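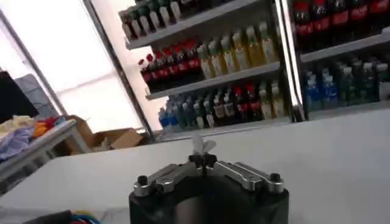

Folding Table and Drinks Corner: Your Questions

Welcome! Krystyna Adamczyk looks after the clothes side of the Skorham swap room and wrote most of these answers, with a bit of help on the drinks questions from the Saturday-morning crowd at Takden. If yours isn't covered, leave a note at the desk.

What can I bring?

Clean, wearable clothes of any size. T-shirts are what we love most (they go out again so quickly!), but jumpers, trousers, skirts and children's things are all welcome. Please leave out underwear, single socks and anything that smells of the loft. You can bring up to 5 carrier bags at a time.

Do I have to fold everything first?

Not at all. Tip it out on the sorting table and we'll get to it. Folding is half the fun - put a pile of bright colours in front of me and I'm happy for the whole afternoon.

How do you fold a T-shirt with a print on it?

Lay it flat and smooth it from the middle outwards. Bring in one side, then the other, tuck the sleeves back, and fold up from the hem so the print ends up on top. People choose by the picture far more than by the colour, so a small cartoon in the middle of a plain grey shirt deserves to be seen. If a corner pops up, open that fold again and smooth it down before going on. 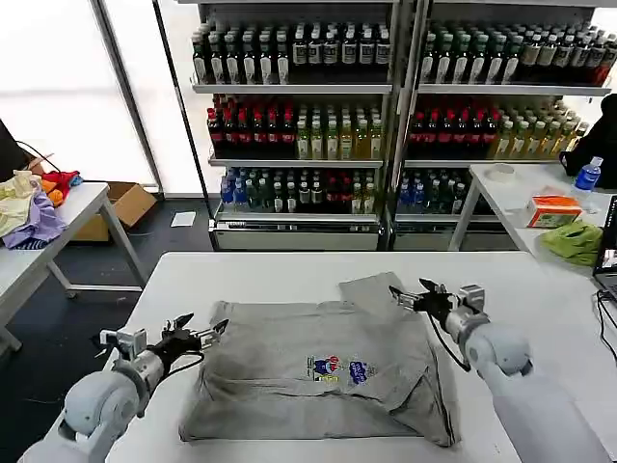 My folds never come out square. Any tips?

Use a bigger surface than you think you need! A bed is too soft and an ironing board is too narrow. A plain table at hip height is lovely, and so is a clean kitchen worktop. Go slowly for the first ten and your hands will pick it up.

Do you have a folding board?

We have one, a Pornar, and you're welcome to try it. It's brilliant for shirts that all have to match on a shelf. For a mixed pile I still fold by hand, as small sizes slide about on it.

What is there to drink?

Plenty. There's cola, bottled water and the pale yellow-green ones that everybody seems to have an opinion about. Take your bottle, put your money in the tin and mark the sheet. Please keep the lid on near the clothes - cola and a pale yellow top are not friends.

How many clothes do you get through?

In October we passed on 567 pieces, and 124 of those were T-shirts. We'd love to reach 1000 in one month and I really think we can.

What happens to things that don't get picked?

They stay out for two months, then go in a box for the Palumbo rag collection. Good cotton is cut up for cleaning cloths before that, so bring your scissors if you fancy a go.

Can children help?

Yes please! They're very good at pairing and at sorting by colour. An adult needs to stay with them.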